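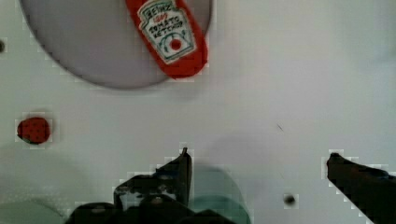 Workshop Notes > Arms > Picking up toy food

Teaching the arm to clear a plate

Okay, so you've got your arm bolted down and it moves when you tell it to. Now for the fun part! I like to start with toy food (it's light, it's cheap, and the arm can drop it all evening without anyone caring). My two favorites are the little strawberry and the ketchup bottle.

1. Set the plate down first and leave it there. I lay the bottle on its side with the cap end hanging a bit over the rim, and put the strawberry out on the bare table with plenty of space.

2. Open the gripper all the way and drive it up over the table. Check the wrist camera now. You want both fingertips showing at the bottom of the view, or you'll be guessing at every grab.

3. Do the strawberry by hand control, slowly, and record it. Then move it a few inches and go again. I did 31 runs my first night and got a pretty decent grab out of them, but Teemu Niskanen at our shop swears by 300 and his arm is way smoother than mine, so... more is better, I guess.

4. Now the bottle. Close across the narrow way and cut the speed first! Mine is set to 215 in the config file and I was still knocking things around at 403.

5. Save your recordings before you touch the camera mount. If it gets bumped, even a hair, start a new folder.

Next time I'll get into picking the bottle up when it's standing.

Filed under: Robot arms, Beginner builds
Last updated: June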